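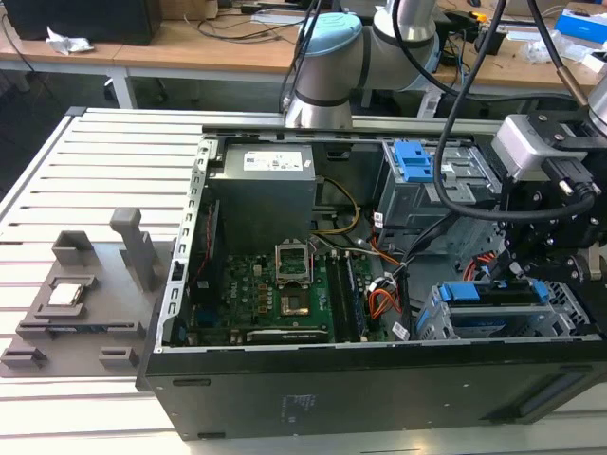 A desktop tower with its side panel off and the CPU socket empty.

Filed under: Visits & Open Days | Oral History

Search this site Enter keywords Go

I got to Skedia just after 2 on Sunday and they had to ask me to leave at closing! The archive keeps 800 recorded life stories, most of them from families in Abugri and Vistitz, and on open days you can sit down with headphones and pick any one you like.

I picked Bożena Zawadzka, schoolteacher and choir leader, and stayed with her for the whole recording. She talks about her first classroom in Drerkine, her mother's sewing, the hymn she always got wrong (she sings it, too, wonderfully). Four of us ended up swapping favorites at the tea table afterward. One tape is sealed until 2055 at the speaker's request, and I'm dying to know what's on it.

Bring your own headphones if you have them. The next open day is in December and I've already put my name down.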